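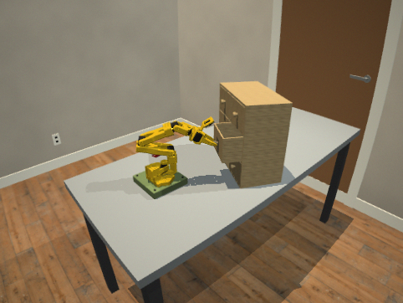
A reader wrote in to ask whether we bin anything that rhymes, and if so, at which line. The short answer is no. The long answer has been added to the questions below, along with the others that keep arriving.

# Sending Fetholm your picture book: questions and answers

Last updated 2023-09-03

## Do you accept rhyming texts?

Yes. We have published several and are still on speaking terms with the authors. Read yours aloud to someone who has never seen it. If they stumble over a line, please don't explain to them how it should be stressed. Mend the line.

"Purple" is a settled matter and we won't be reopening it.

## How long should the story be?

Most of ours come in well under a thousand words. *The Goose at Grerkow*, which people tell us is a bedtime favourite, has 222. The first draft was a good deal longer and contained a subplot about drainage.

## When can I send something?

We open for 30 days each January. Stories that arrive in any other month get an automatic reply. It's a polite reply, but it's the only one you'll have from us.

## Do I need to find my own illustrator?

Please don't. We pair texts with artists ourselves and we enjoy it far too much to give it up. If you draw as well as write, send the full text and three finished spreads. Sketches on the backs of envelopes have charm, but we can't tell what's going on in them.

## My niece / nephew / whole class loved it. Should I mention that?

You may. Everyone does. Children are generous listeners when the other choice is going to sleep.

## Does there have to be a moral?

No, and we'd be quite pleased if there weren't. In *Yusuf and the Borrowed Moon*, Yusuf takes something he shouldn't, has a marvellous time with it and gives it back slightly dented. Teachers have since found four separate lessons in it. The author had one in mind, and it was to do with ladders.

## What about old folk tales? Can I retell one?

Certainly, if it's out of copyright and you've done something to it. Tell us where you found it. "My grandmother told it to me" is a perfectly good source. "It was on a film" isn't, and it makes our lawyer go quiet.

We already have plenty of the following:

- foolish kings who learn their lesson on the last page
- dragons who turn out to be lonely
- enchanted paintbrushes, pencils, crayons and, once, a stapler
- bears who can't sleep

A very good bear would still get in.

## Is anything too frightening?

Less than you'd think. Small children can cope with wolves, witches and being lost in a forest. It's their parents who write to us. We do like the danger to be over by the final spread, as somebody has to turn the light off afterwards.

## How do I send it?

By email, as a plain document, with your name on every page and the title in the subject line. Leave out the coloured fonts. Please don't paste in page turns for a book of your own devising – ours have 32 pages and the printers at Olteck won't be talked out of it.

One story per person, per year. We know about the second email address.

## How long before I hear back?

Allow 10 weeks. After that a nudge is welcome. Before that a nudge goes to the same inbox as your story and sits behind it in the queue.

## Will you tell me why you said no?

Usually we can't manage more than a line or two. Last time round we had 203 stories and took two of them, and one of the ones we turned away is now doing very nicely with another publisher. We've put a copy of it on the office shelf, where we have to look at it.

## Can I send the same story again next year?

If you've rewritten it, yes. Changing the badger to an otter doesn't count.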